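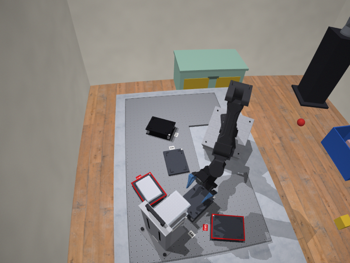 Nenstead, 4/15/20

My uncle Trí Quan sent me his notes on our family bread, and since then I bake almost every day. The notes are seven pages, and he wrote them by hand in two languages. Some words I must guess.

The first loaf was flat. The second was better, but the crust was too pale and my cousin Kiều Hứa laughed at me on the phone. 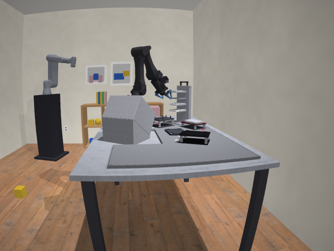 Good dough needs time more than it needs strength. I knead for eight minutes and then I leave it alone -- this is the difficult part for me. A long kneading also needs a table that does not walk away from you. I would like one with thick dark legs like these, and a pale top with that soft marble pattern. My own table is thin and it shakes.

For one small loaf I take 200 grams of flour, a little salt, and water until the dough feels like an earlobe. This is how Trí explains it.
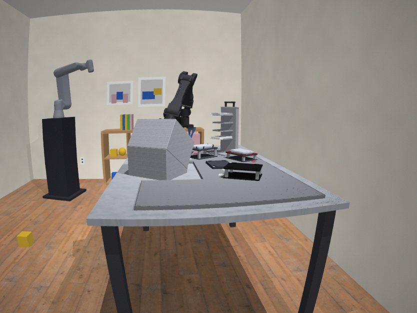 The oven

I heat it very well before the bread goes in, with a small pan of water at the bottom. Steam makes the crust thin.

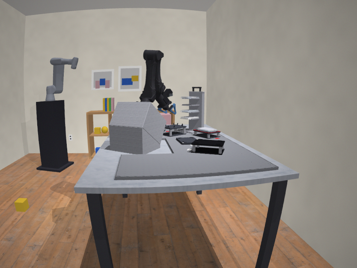 Kiều shapes her loaves long and cuts them once on top. Mine rise to a ridge in the middle, something like the roof shape of that gray block, and I have stopped fighting it. On Sunday I will try again with rice flour.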